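About Us
Nemer - tea, toast and good company

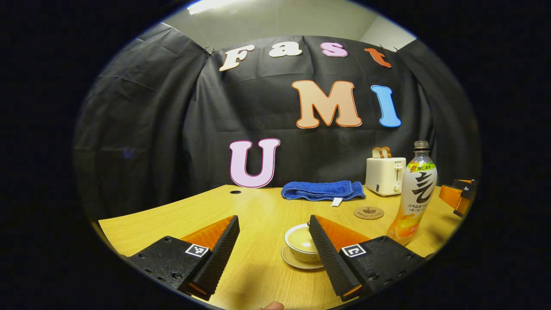
Nemer began with one kettle, two teapots and a strong feeling that breakfast deserves more than five minutes standing at the sink. We rented a narrow storefront on the corner, painted it ourselves over one very long November, and opened with a menu that fit on the back of an envelope. The menu has grown a little (all right, quite a lot!) but the heart of it is the same: a good cup of tea, properly served, and toast made from bread we'd happily eat plain.

We still pour our tea into a real cup on a real saucer. People ask if it's a bother, all that washing up, and yes, some mornings it is! But tea tastes brighter from thin china, and a saucer gives you somewhere to park your spoon. Our favorite cups are white ones with a fine gold rim, the sort your grandmother might have kept for visitors. We use them every day, for everybody, and when one chips we use it for planting chives.

The tea itself comes from Silar, a small importer we've bought from since the first month. There are usually 64 kinds on the shelf, from smoky black teas to pale yellow ones so light you could mistake them for hot water until you taste them. If you don't know what you like, ask. We love that question, and we'll keep pouring little tastes until something makes you smile.

Bread is baked at Sartori, eight doors down, and carried over by hand before 7 a.m. We slice it thick and toast it in plain two-slot toasters - we tried a big conveyor machine for a while and missed the pop. Golden brown is our standard, with crusts left on. If you want it darker, just say so, and if you want it barely warm we won't argue.

Our tables are simple honey-colored ones, easy to wipe and big enough to share. You'll always find cork coasters for cold drinks and a clean folded towel close by, which matters more than you'd think in a place with this much jam.

In the afternoons we run breakfast classes in the back room for anyone from age 8 up. We cover warming the pot, how long to steep and how to butter toast right to the edges. More than 2,000 people have taken one so far, and a few of them now make better tea than we do. A class runs 75 minutes, and you eat what you make.

Last year we opened a second, smaller shop in Dikholm, with the same cups and the same bread on the early van. Come and see us at either one. The kettle goes on at 6:30.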